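Home | Repairs | Opinion | Letters | About

Keep the Old Towers Open

Every May the office park behind my shop in Kollcombe clears out its storage rooms, and a few pallets of desktop towers go out with the carpet tiles. Most of them still start. They are black, heavy and plain, and people will pay to have them hauled off. I think that is a mistake, and my reason is what you find when you take the side panel off.
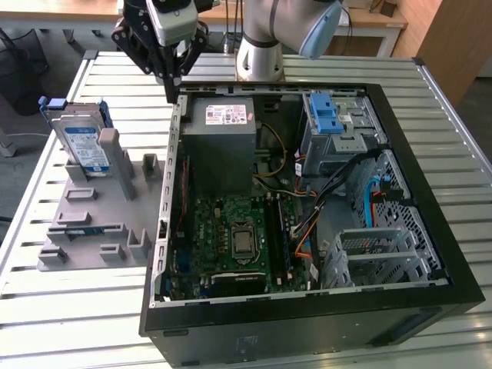
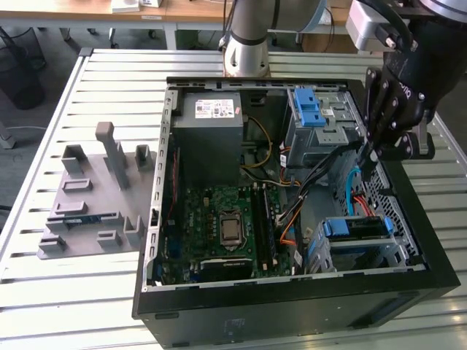 A tower laid on its side can be understood by anyone who is willing to look at it for ten minutes. The power supply is a box with a label on it. The memory stands in its slots next to the processor. The cables are different colors, and you can follow most of them with a finger from one end to the other. There is blue plastic where the maker expected a hand to go. Somebody designed it that way on purpose, knowing that a drive would fail one day and that an office worker with no training might be the one to change it.

Compare that with what replaced it. Last winter a customer brought me a Zarik mini desktop, three years old, that wouldn't hold its settings. The memory was soldered down. The storage was under a shield, and the shield was glued. I charged her for an hour and gave it back the way it came. A new one was cheaper than a second hour.

I know the arguments on the other side. The small machines use less power, and that matters if a computer is on all day. They are quiet. They fit behind a monitor. A school in Brenby replaced two rooms of towers and got back enough floor for another row of desks. I don't think the school was foolish.

But a machine that can't be opened has its life set by whichever part dies first. In a tower, that part is a drive or a power supply, and it is a short job. I sold a refurbished one this spring for $89 with a used drive in it. It does email, bills and homework, and when the drive goes I will put in another.

Cable mess is the complaint I hear most from people seeing the inside for the first time. They say it looks like a drawer nobody cleaned out. I used to spend a lot of time tying everything back, and I do less of it now. Air has to move and nothing should touch a fan — past that, slack is useful. A cable with some slack in it can reach a drive in a different bay.

The Gourlay recycling depot takes in over 2,000 desktops a year from our side of the county, by its own sign at the gate. I would like to see them sorted by whether they open and whether they start, before anything gets crushed. A bench, a screwdriver and a spare power cord would cover most of it. The ones that fail could be kept for parts, and the drives could be wiped or pulled before the rest is sold.

If you have one in a closet, open it before you call the hauler. Unplug it first and lay it flat on a table.

Filed under: Opinion, Hardware, Fix or Toss

Comments

deskfan_2: I run one of these in the garage for invoices. Replaced the power supply once. No complaints.

Marlpit: You skip over the electric bill. Mine pulled more at idle than my new one does working. I'd still rather fix it, but it isn't free.

oldbay: Does the depot let you buy out of the pile? Brenby stopped doing that.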